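Garnadura: save fails to load after chapter 13, returns to title screen
Ticket 1716
Status: Open, under investigation
Product: Garnadura (PC)
Component: Save system / checkpoint loader
Severity: High

Summary

After finishing chapter 13 and quitting to desktop from the camp menu, the autosave will not load. Selecting Continue shows the loading wheel until the bar reaches 31 percent, then the game drops back to the title screen with no error message. Manual saves made before the chapter ends load normally. Manual saves made after it fail in the same way as the autosave.

Steps to reproduce

1. Load any manual save inside chapter 13, before the ferry crossing.
2. Play through the crossing and let the cutscene run to the end. Do not skip it.
3. At the camp, wait for the autosave icon to appear and clear.
4. Open the menu and quit to desktop.
5. Restart the game and select Continue.

Expected: the game resumes at the camp.
Observed: return to title screen at 31 percent. Continue remains selectable and gives the same result each time.

Frequency: every attempt on the affected profile. Not reproduced on a new profile started from the chapter select.
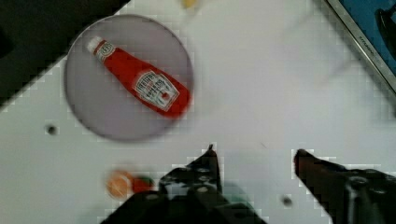 Elix Player Support, Save and Profile Team

First response

The save file from the original report has been opened and checked. The header is valid, the checksum matches, and the file size is within the normal range for this point in the game. The file is therefore being written correctly. The failure happens later, when the loader rebuilds the companion list.

The log from the same session ends with these lines:

loader: stage 4 begin
loader: inventory ok
loader: quest table ok
loader: companion table, expected 2, read 3
loader: abort, return to front end

The camp scene allows two companions. The save contains three. The third entry is the ferry guide, a temporary companion who joins before the crossing and should be removed when the cutscene finishes. On the affected profile the removal did not take place, or took place after the autosave had been written. The game does not object to the extra entry while it is running, so the player sees nothing wrong until the next load.

Please supply the following if you are adding a report to this ticket:

The full log folder, zipped, from a session that includes both the crossing and the failed load.
The save folder, including the backup files.
Whether the side quest at Punholm was finished, abandoned or never started.
Whether cloud saves were on.
Whether any mods are or have been installed, including ones since removed.

Update 1: side quest dependency

Reports attached so far have been sorted by quest state. Every profile that fails to load has the Punholm side quest marked as active at the time of the crossing. Profiles where the quest was finished or never accepted load without trouble.

The guide carries a flag during this quest that stops him from being dismissed, so that the player cannot lose him halfway through the mine. The flag is cleared when the quest is handed in. If the player leaves the quest open and goes on to the ferry, the flag is still set when the cutscene tries to take him out of the party. The dismissal call returns without doing anything and the cutscene continues.

Tests run on the current build:

Quest finished, cutscene watched: loads.
Quest finished, cutscene skipped: loads.
Quest not started, cutscene watched: loads.
Quest active, cutscene watched: fails at 31 percent.
Quest active, cutscene skipped: loads.
Quest abandoned through the journal before the crossing: loads.

The skipped cutscene case is of interest. Skipping runs a separate cleanup script that resets the whole party to its default for the next chapter, ignoring flags. This explains why the fault was not found earlier, as most internal test runs skip cutscenes.

Update 2: cloud saves

Several reports stated that turning off cloud saves fixed the problem. We could not confirm this. With cloud saves off, the game falls back to the most recent local file, and on some machines that file was older than the crossing. The load succeeds, but progress since that file is lost. Turning off cloud saves is not recommended as a fix and can cause the good local copy to be overwritten if it is turned back on afterward.

If you have already done this, copy the local save folder to another location before starting the game again.

Update 3: workaround

For players who have not yet reached the ferry:

Finish the Punholm side quest or abandon it in the journal before speaking to the ferry captain. Confirm that the journal no longer lists it under Active. Abandoning it does not affect the ending, but the lantern upgrade will be unavailable until the second visit.

For players who have crossed but not yet quit:

Do not quit. Open the party screen at the camp and check for the guide's portrait. If it is present, load a manual save from before the crossing from inside the game and follow the steps above. If no manual save exists, continue to the Bajpai gate in the same session. The party is rebuilt when the gate area loads, and saves made past that point are valid.

For players who have crossed and quit:

1. Close the game completely.
2. Make a copy of the save folder.
3. In the original folder, rename the file auto_a to auto_a_old.
4. Rename auto_b to auto_a.
5. Start the game and select Continue.

The auto_b file is the previous autosave, taken on boarding the ferry. In most cases it costs the player the crossing and nothing else. If auto_b is also from the camp, it will fail in the same way. This happens when the player rested at the camp before quitting, as resting triggers a second autosave. Attach both files to the ticket in that case and do not continue from a new game on the same profile, which would overwrite them.

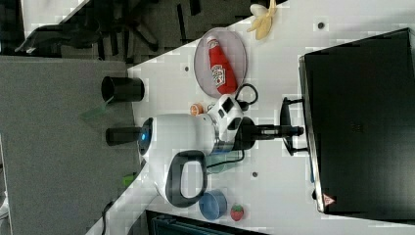
Reply from pellmarsh: Renaming auto_b worked for me, with one difference from the steps. The game put me on the boat with the quest still active, and the journal won't let you abandon anything while you're on the boat. I had to let the cutscene start and then skip it. After that the guide was gone from the party screen and I could save, quit and load at the camp without any trouble. You may want to add that to the workaround, since anyone using auto_b is going to end up in the same spot. Also, my lantern is back to level one. Is that part of the same bug?

Response

Confirmed on the current build. The journal is locked from boarding until arrival, so the quest cannot be abandoned from an auto_b save. The third workaround now has a further step:

6. When the crossing cutscene begins, hold the skip button until it ends. At the camp, check the party screen before saving.

The lantern level is a separate matter. The cleanup script that runs on skip resets equipment lent by temporary companions, and the level two lantern is counted as lent until the side quest is handed in. The player gets it back on finishing the quest at the second visit. This is working as designed, although the item text does not say so. A text change has been requested under its own ticket.

Update 4: fix in progress

Two changes are being tested.

The first is in the cutscene. The crossing now clears the dismissal flag before it removes the guide, whatever the state of the side quest. The quest is paused and resumes at the second visit.

The second is in the loader. When the companion table holds more entries than the area allows, the loader will drop temporary companions in order until the count is correct, write a warning to the log, and carry on. This should repair existing saves at load time with no renaming of files. It has been run against all of the save folders attached to this ticket. All but one loaded. The remaining file came from a profile with a removed party mod and has four entries, none of them marked as temporary. It is being looked at separately and will not hold up the patch.

The console version uses the same cutscene script, but autosaves there are written after the party update, and we have no failing console saves on file. The fix will be included on console anyway.

Known limits of the fix

Saves repaired by the loader keep the side quest as active until the player next enters the town. The map marker may point at the empty ferry dock during this time.

Achievement progress for the side quest is not affected.

Players who used the renaming workaround do not need to undo it. The auto_a_old file can be deleted once a new save has been made and loaded successfully.

Next action: test pass on the release candidate, due Tuesday. The ticket stays open until the patch is live. Please add new reports here only if the load stops at 31 percent. Stops at other points have different causes and need a new ticket with their own logs.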